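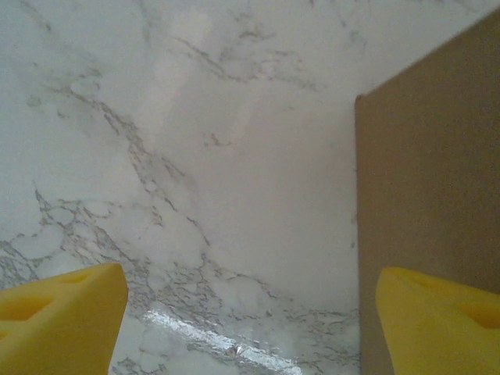
Holy wells and the problem of the fixed route

Home | Essays | Places | Letters | Archive

22 January 2021

The waymarked path from Kanbridge to the well at Brumenstead is 18 miles long and has 413 numbered posts. I have walked it three times and think most of the posts should be removed.

My objection concerns function. A pilgrim route has two jobs: it must bring a person to a place, and it must change the condition in which that person arrives. The posts do the first job very well. They do the second badly, as a walker who is looking for the next number is not attending to the ground, the weather or the reason for setting out.

Fröhlich's old handbook of well customs, still the standard work for this district, gives no route at all. It names the well, the parish boundary and the direction of approach, which is from the east with the water on the right hand. The rest was left to local knowledge or to prayer. People got lost. The handbook treats this as part of the observance and prescribes a short psalm for it.

The usual reply is that sacred places belong to everyone, and that a path only the informed can follow is a private path. I accept the first half of this. Access to the well itself should be plain, level and signed from the road. A person who cannot walk 18 miles has the same claim on the water as one who can. But access to a place and the making of a pilgrimage are separate matters, and the present scheme confuses them.

There is also the matter of dating. The leaflet calls the route ancient. The well is old, and the September gathering is recorded in the parish papers, but the line of the path was drawn 80 years ago and follows field edges for convenience. A modern devotion needs no false age to be a true one.

I would keep the posts at river crossings and on the moor, where an error is dangerous, and take out the others.

Comments (3)

fieldgate: The psalm is not much use in fog. Keep the posts.

M.T.: Approach from the east is also given for the Skenonetti shrine. Is there a common source?

oldferry: Agree about the leaflet. It was reprinted with the same wording.

Related
Why we circle a shrine sunwise
Votive rags and who should remove them
Silence as a rule of the road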